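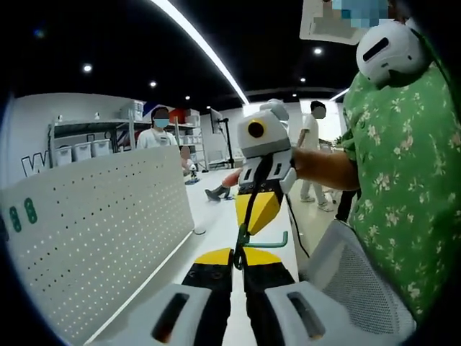 Home | Facilities | Tickets | Parts | Contact
Print this page | E-mail this page | Shares 14 | Comments 2

Ticket 2677 – Green hooks loose on white pegboard
Opened: Jun 10, 2022
Raised by: Adwoa Issahaku
Site: Conby, room 122

Problem: the green hooks on the white pegboard partition tip forward when anything is hung on them. Some lift straight out when you take the item off again. The hooks came from Dristgate with the last parts order and the board was already here.

Checked so far:
Moved a loose hook to a different hole. Same result.
Swapped it with one from the far end of the panel. No change.
Pushed the top in first, then pressed the bottom flat. Better, but it still turns sideways.
Wiped the holes out. Some dust, made no difference.

The ones I am working on now are in a row low down on the board, with the rounded backplates. I have left the rest alone.

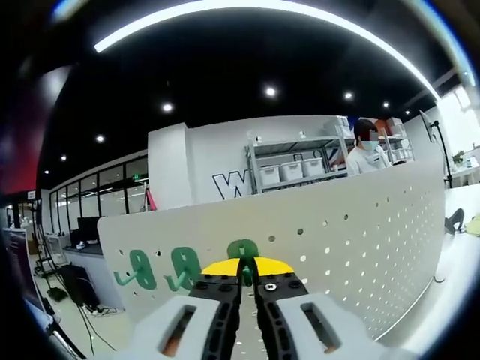
Trilok Rawat: Check the hole spacing before you do any more. We had the same trouble at Brenska and the pegs were made for a slightly wider board. They go in if you push, but they never sit flat. Dristgate will swap them if you send the measurement.

Update, Adwoa Issahaku: Measured, and the spacing is out. Swap requested – ticket stays open until the new hooks arrive. Please keep heavy things off the board.

Status: waiting for parts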